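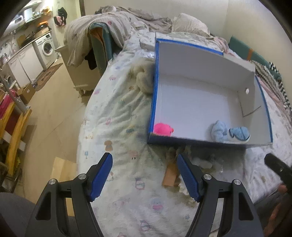 Figure 2.1 Soft toys in an open box on a bed, with plenty of floor still showing.

Chapter 2
A Box and What Goes in It

Almost everyone has put toys away in a cardboard box. You may have done it this morning! It is such a common job that we hardly think of it as a subject for study, and yet a box of soft toys brings up most of the ideas you will need in this part of the book: volume, packing, shape, friction, and the strange way that squashy things refuse to behave like bricks. We are going to spend the whole chapter with boxes and toys, and I hope that by the end you will look at the bottom of a closet with real interest.

In Chapter 1 we measured rooms and furniture, and everything we measured was stiff. A bookcase has the same width at noon as it has at night. A plush toy is another matter. Set it on a shelf and it has one height; lean on it and it has another; push it into a corner with three of its friends and it takes whatever space they leave it. So before we can ask how many toys fit in a box, we have to decide what we mean by "fit," and that turns out to be a lovely question.

Getting started

Find an open box and a few soft toys of different sizes. A shoebox and some rolled socks will do just as well. Put the box on a bed or a couch, drop the toys in one at a time, and watch where they come to rest. Then move the box to a hard floor and do it again.

On a mattress, a box seldom sits level. It leans toward whatever part of the bedding is lowest, and a round toy may roll down the slope until a wall stops it. A flat-bottomed toy or a floppy one will often stay where it lands (friction is doing the work there, and we come back to it in Section 2.4). Try the same thing with a sheet of felt laid in the bottom of the box. Does the ball still roll? How far do you have to tip the box before the floppy toy lets go and slides?

Write down what you see before you read on. A sketch is fine, and a messy sketch is better than none.

The space between

Now look at the gaps. Put two round toys side by side and there is always a bit of empty space between them and the wall, no matter how hard you try to be tidy. We call this the void space, and every packed container has some, from a jar of marbles to a moving van.

Suppose a Pelley storage box is packed so that toys take up 80 percent of its volume. The other 20 percent is air, and you paid for that part too. With stiff toys you could try turning them, or slipping small ones in between the big ones. With soft toys you have another choice, and it's the one every child finds without being taught: sit on the lid. The stuffing gives, the air goes out, and the void space shrinks. Section 2.3 shows how to put a number on this with nothing more than a ruler and a stack of books.

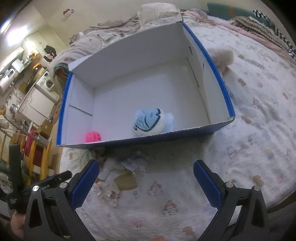

Figure 2.2 Toys near the front wall of the box, with a wide area of bare cardboard behind them.

A reader of the first edition wrote in to ask why we bother with void space at all, when at home the box gets filled until it won't close and then somebody fetches a second one. It's a fair point, and the best reply is to try the Groder test. Fill a box the careless way and count what went in. Empty it, start over with the largest toys along the walls and the smallest saved for last, and count again. Some classes find a big difference and some find hardly any, and the fun is in working out why. Toys that squash easily care much less about the order than stiff ones do.

What you will need for this chapter

An open cardboard box, any size
Soft toys, or rolled socks
A ball small enough to fit in the box with room to roll
A ruler and a tape measure
A few heavy books
Squared paper (the Flinow pad from Chapter 1 is fine)

Keep the same box for the whole chapter if you can. Your measurements in Section 2.1 come back in the Duangkaew project at the end, where you will plan the packing of a whole shelf, and it is no fun at all to find that the box has gone out with the recycling.

2.1 Measuring the inside of a box

Start with the inside length, and take it along the bottom. The top of an open box can bow outward, so a measurement made at the rim may come out longer than the one made below it.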